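Umzug, Woche drei oder so

Kurz, weil eigentlich keine Zeit. Aber ich hab versprochen, mal wieder was zu schreiben, und wenn ich's jetzt nicht mache, wird es Mai.

Also. Wir wohnen jetzt in Kokesside. Dritter Stock, kein Aufzug, Küche nach hinten raus. 84 Quadratmeter, klingt nach viel, ist es auch, solange man die Kisten nicht mitrechnet. Vorher Pleritberg, elf Jahre, gleiche Straße, gleicher Bäcker, gleicher Streit mit dem Nachbarn wegen der Hecke. Der Bäcker fehlt mir. Die Hecke nicht.

Das eigentliche Thema heute: Geschirr. Lacht ruhig. Ich dachte auch, Umziehen heißt Möbel schleppen und Strom ummelden. Stattdessen hocke ich seit Tagen abends auf dem Boden und diskutiere, welche Teller mitdürfen. Wir sind nämlich zwei Haushalte, die einer werden. Rosaire Kennedy (ja, der Rosaire aus dem Norwegen-Beitrag) ist mit eingezogen und hat 20 Jahre Küche mitgebracht. Ich auch. Das passt in keinen Schrank der Welt, schon gar nicht in unseren, der hat unten links keine Rückwand.
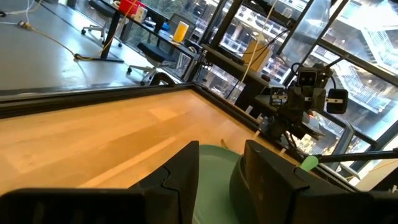 Und was macht man mit dem Geschirr, das doppelt da ist? Bei uns: eine Kiste für den Alltag, eine für Gäste, der Rest kommt raus aus der Wohnung, und zwar in derselben Woche, sonst steht er Weihnachten noch im Flur.

Klingt streng, ist es auch. Ging aber nicht anders. Der erste Versuch war nämlich »wir schauen mal gemeinsam durch«. Drei Stunden, zwei Flaschen Wein, Ergebnis: ein Eierbecher aussortiert. Einer! Und den hab ich am nächsten Morgen wieder rausgeholt, der war von meiner Tante.

Zweiter Versuch dann mit Regeln. Jeder darf 7 Sachen behalten ohne Begründung. Keine Fragen, kein Augenrollen. Alles andere muss man wirklich benutzen, also so richtig, im Alltag, nicht »wenn mal jemand zum Fondue kommt«. Bei uns kommt nie jemand zum Fondue. Wir haben trotzdem zwei Fondue-Sets gehabt. Jetzt noch eins, Kompromis.

Meine sieben: die blaue Kanne, der Eierbecher, das Brotmesser meines Opas, die Suppentasse mit dem Sprung, die hässliche Zitronenpresse, zwei Gläser aus Porto. Rosaire hat fünf von sieben mit Auflaufformen belegt. Auflaufformen! Der Mann macht im Jahr vielleicht zwei Aufläufe. Aber gut, keine Fragen, war ja meine Regel.

Die restlichen Sachen sind zum Bastos gegangen, dem Trödelladen hinter dem Bahnhof. Nimmt fast alles, zahlt fast nichts. Für drei Kisten haben wir einen Händedruck und eine Stehlampe bekommen. Die Stehlampe wackelt. Steht jetzt im Arbeitszimmer und wackelt da.

Ach so, Besteck. Auch so ein Ding. Ich hatte immer einen wilden Haufen, kein Teil passt zum anderen, und fand das völlig in Ordnung. Rosaire findet, Besteck muss zueinander gehören, sonst schmeckt es ihm nicht. Das hat er wörtlich so gesagt, um halb elf abends, mit einem Kuchenheber in der Hand. Wir haben es vertagt. Momentan zwei Schubladen, seine und meine, und wer den Tisch deckt, bestimmt.

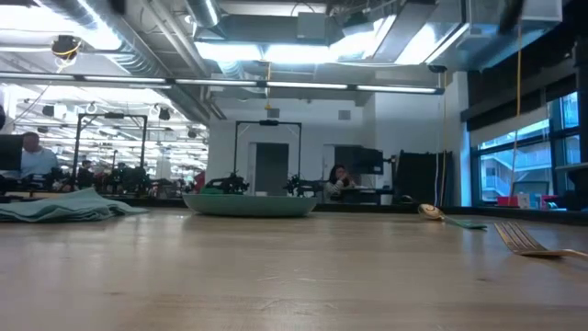

Ich decke seitdem auffällig oft. Er hat das natürlich gemerkt und deckt jetzt heimlich schon nachmittags, wenn ich noch einkaufen bin. Gestern lagen um vier Uhr schon Gabeln da, gegessen haben wir um acht. So ist das also, zusammenziehen.

Was noch fehlt: Regal. Bestellt bei Rudonico, das schmale mit den tiefen Böden, kommt angeblich nächste Woche. Angeblich kam es auch schon letzte Woche. In der Hotline läuft eine Panflöte, ich kenn sie inzwischen auswendig und ertappe mich dabei, wie ich sie beim Abwasch summe. Bis dahin stehen die Töpfe auf der Fensterbank und das Mehl im Schlafzimmer. Fragt nicht.

Kosten hab ich auch versprochen, für die zwei Leute, die gefragt haben: Transporter, Helfer, Pizza für die Helfer, neue Duschstange (alte ist mit uns beiden runtergekommen, andere Geschichte), macht zusammen 1000 Euro. Hatte weniger eingeplant. Die Pizza war teurer als der Sprit, glaub ich.

Nächstes Mal dann Bücher. Da wird es richtig schlimm, er sortiert nach Farbe.

Muss los, es klingelt – vieleicht das Regal.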